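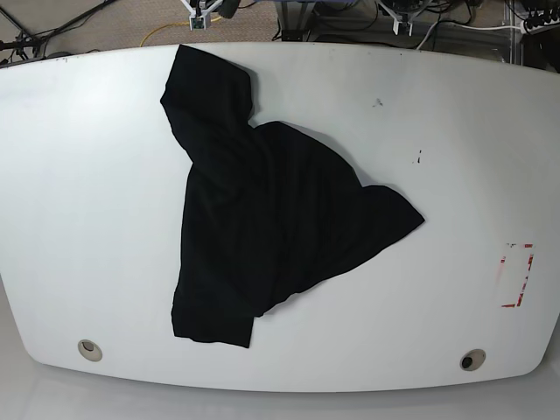 Graston, 양팔 로봇에게 옷 접기를 가르치는 원격 시연 프로그램 'Edar' 10월부터 외부 참가 기관에 공개

Erness — 로봇 학습용 장비와 소프트웨어를 만드는 Graston은 사람이 원격 조종으로 로봇에게 작업을 보여 주는 시연 프로그램 Edar를 10월부터 외부 기관에도 공개한다고 밝혔습니다. 첫 번째 주제는 반소매 티셔츠 펴기와 접기입니다. 당사는 Erness 작업실에서 지금까지 사내 조종자만으로 이 작업을 진행해 왔으며, 이번 공개로 대학 연구실과 중소 규모의 세탁 사업자도 같은 장비와 같은 절차를 사용할 수 있게 됩니다.

Edar에서 조종자는 손에 맞는 조종용 팔 두 개를 잡고 움직입니다. 작업대 쪽의 로봇 팔 두 개는 그 움직임을 따라갑니다. 조종자가 옷을 집으면 로봇도 옷을 집고, 조종자가 천천히 당기면 로봇도 천천히 당깁니다. 이 과정에서 관절의 위치와 그리퍼의 열림 정도, 그리고 영상이 함께 저장됩니다. 한 번의 시작부터 끝까지를 당사는 '한 회의 시연'이라고 부릅니다.

당사가 옷을 첫 주제로 선택한 이유는 모양이 일정하지 않기 때문입니다. 상자나 병은 놓는 방향이 달라도 형태가 그대로이지만, 티셔츠는 놓을 때마다 다른 모양이 됩니다. 특히 무늬가 없는 검은색 옷은 어렵습니다. 흰 작업대 위에 뭉쳐 있으면 바깥 윤곽은 잘 보이지만 안쪽의 주름은 천의 색에 묻혀서, 소매인지 밑단인지 조종자도 화면만 보고 바로 판단하지 못할 때가 있습니다. 이런 경우에 조종자는 튀어나온 부분 하나를 먼저 들어 보고, 옷이 어떻게 따라오는지 확인한 다음에 두 번째 팔을 사용합니다. 당사는 이 확인 동작을 기록에서 지우지 않고 그대로 남깁니다.

지금까지 정리가 끝난 시연은 152회입니다. 조종자는 모두 여덟 명이며, 그중에는 로봇을 전공하지 않은 직원도 포함되어 있습니다. 새로운 조종자는 처음에 옷 없이 팔을 움직이는 연습을 하고, 그다음에 이미 펴진 옷을 접는 연습을 하고, 마지막에 뭉친 옷을 펴는 연습을 합니다. 이 교육에는 약 70분이 걸립니다. 교육을 마친 뒤에도 처음 몇 회의 시연은 학습용 자료에 넣지 않고 따로 보관합니다.

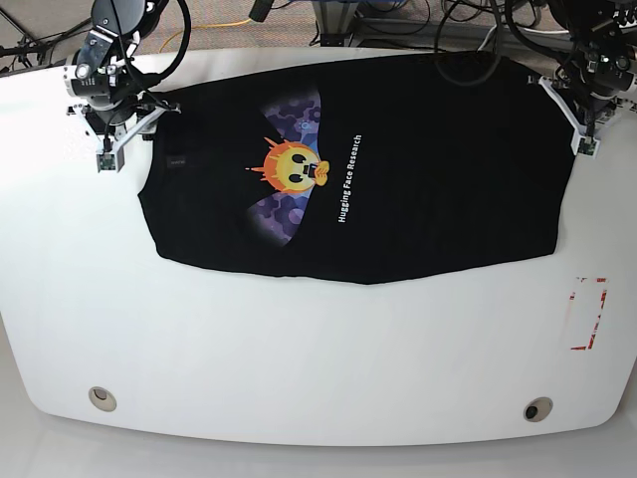 시연의 품질을 같은 기준으로 관리하기 위하여 당사는 Sydorenko라는 이름의 검토 절차를 함께 운영합니다. 검토자는 저장된 영상을 보면서 각 회를 펴기, 맞추기, 접기의 구간으로 나누고, 두 팔이 서로 방해한 부분이 있으면 표시를 합니다. 맞추기 구간에서는 옷이 작업대에 가로로 놓이고 양쪽 그리퍼가 옷의 위쪽 두 모서리 가까이에 내려와 있는지를 봅니다. 껴안는 얼굴의 이모지와 "Hugging Face Research"라는 글자가 인쇄된 검은 티셔츠처럼 큰 그림이 있는 옷은, 그림의 방향으로 옷의 방향을 쉽게 읽을 수 있습니다. 그러나 그림에만 의지하면 무늬 없는 옷에서 같은 판단을 할 수 없으므로, 검토자는 두 종류의 옷을 별도의 목록으로 관리합니다.

구간을 나눈 기록은 다시 조종자에게 전달됩니다. 조종자는 자기 시연에서 멈춘 시간이 길었던 부분과 옷을 다시 잡은 부분을 볼 수 있습니다. 당사의 경험으로는 조종자가 빨리 움직이려고 할 때보다 두 팔의 순서를 일정하게 지킬 때 사용할 수 있는 기록이 더 많이 남았습니다. 그래서 Edar의 안내서에는 목표 시간이 적혀 있지 않고, 어느 팔이 먼저 움직이는지에 대한 약속이 적혀 있습니다. 다만 옷이 작업대의 가장자리를 넘어갔을 때는 그 회를 중단하고 처음부터 다시 시작하도록 정하고 있습니다.

손으로 직접 팔을 잡고 움직여서 가르치는 방식도 계속 지원합니다. 이 방식은 한쪽 팔만 사용하는 짧은 동작, 예를 들면 접힌 옷을 옆으로 밀어 놓는 동작에 알맞습니다. 두 팔을 동시에 써야 하는 동작에서는 사람의 손과 몸이 카메라를 가리는 일이 많아서, 당사는 원격 조종을 권하고 있습니다. 한 프로젝트 안에서 두 방식을 같이 사용할 수 있으며, 기록에는 어떤 방식으로 시연했는지가 자동으로 표시됩니다.

10월에 시작하는 첫 기간에는 14개 기관의 신청을 받을 예정입니다. 선정된 기관은 Erness 작업실에서 장비를 사용하거나, 이미 가지고 있는 양팔 장비에 Edar의 기록 소프트웨어를 연결하여 참가할 수 있습니다. 작업실 이용 시간은 오전 9시부터 오후 5시까지입니다. 옷은 참가 기관이 준비하는 것을 원칙으로 하며, 단추나 지퍼가 있는 옷은 첫 기간의 대상에 포함되지 않습니다. 참가 기관이 만든 시연 기록의 권리는 그 기관에 있고, 당사는 별도의 동의를 받은 기록만 사용합니다.

신청서에는 기관의 이름, 사용하려는 장비, 조종자로 참가할 인원, 그리고 가르치고 싶은 동작에 대한 짧은 설명을 적어 주시기 바랍니다. 로봇을 사용한 경험은 신청의 조건이 아닙니다. 결과는 신청한 모든 기관에 전자우편으로 알려 드립니다.

Graston 소개
Graston은 Erness에 있는 로봇 학습 장비 회사입니다. 원격 조종용 팔, 시연 기록 소프트웨어, 조종자 교육 과정을 개발하여 연구 기관과 기업에 제공하고 있습니다.

보도 관련 문의
Graston 홍보 담당 부서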